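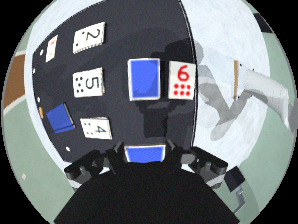 Ayana Kassa
Shop setup and support, Kollunex

Workshop tips for a small online store

When you change the theme of your store, make first a copy and give it a clear name. I write the month and one word, for example "February checkout". Later you will find it quickly.

Keep the product export in one folder and do not open it directly in a spreadsheet. The spreadsheet likes to remove the zeros at the front of the product codes. Import it as text, check the first 100 rows, then save under a new name. Last winter I had to repair 3,789 rows for Abbasi, and 134 of them I had to type again by hand.

If customers can upload a picture for engraving, write the allowed file size next to the button - not in the help page. Test it with a phone, also on a slow connection.

For discount codes, avoid the letter O and the number 0 together. Customers read the code from a paper in the parcel and they call you when it does not work. At Drillora we now use only letters, in capitals, with six characters.

Shipping rates: put one order through for each zone before you open. Use a real address, and cancel the order the same evening. Check also the heaviest product, because the last weight step is often missing.

Old apps leave small pieces of code in the theme after you remove them. Search the theme files for the app's name. In the Stukness store I found 79 such lines, and the cart page became faster after cleaning. Save a copy before you delete anything.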